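Do you need a worktop sealer every year?

10/17/25

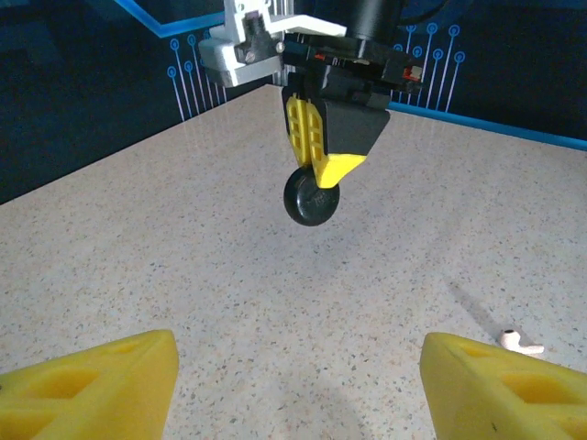 So how often does a stone worktop need sealing? Whenever water stops beading on it and starts leaving a dark patch, and for a lot of kitchens that is nowhere near once a year.

I ask because I have just had another leaflet from the people who sell Gustinex, telling me my annual treatment is due. I don't remember agreeing to an annual treatment. I bought one bottle, in March, in the hardware place at Drostitz, and I must have ticked a box.

The leaflet has a number in it, of course. It says 3,099 households were "delighted". Delighted compared with what? Did anyone ask the households who did nothing and wiped up their coffee? I would like to see that group. I have been in it for most of my adult life and I have one ring to show for it, from a beetroot jar, and it faded.

The test is free. Put a spoonful of water on the stone, go and do something else for a quarter of an hour, come back and wipe it off. If the stone has gone darker underneath, water is getting in and you might want to seal it. If it hasn't, put the bottle back in the cupboard. Do it near the sink and again by the hob, as those wear differently.

Check what your worktop is made of too. My last flat had a speckled top that the letting agent called granite, and when I pulled the bin out and looked at the underside it was chipboard. Sealer does nothing for that except sit on top and go sticky. Quartz tops don't generally want it either, being mostly bound up in resin already, yet the Gustinex label says "all stone and stone-effect surfaces". I bet it does.

I tried Nonudex as well, which is the dearer one in the grey tin. Three coats, with a wait between each, and the windows open. I did half the offcut I keep under the sink and left the other half bare, then dripped oil, vinegar and tea on both. The oil mark was fainter on the treated half. The tea I couldn't tell apart. Vinegar dulled the shine on both, and I gather that is acid eating at the surface, which a sealer that soaks in was never going to stop.

So it does something about oil. If you fry a lot and your stone is thirsty, fair enough, buy a tin. I don't see where the yearly bit comes from. I wrote and asked, and was sent a link to the leaflet.

I'll do the water test again in March and put the result up, whichever way it goes.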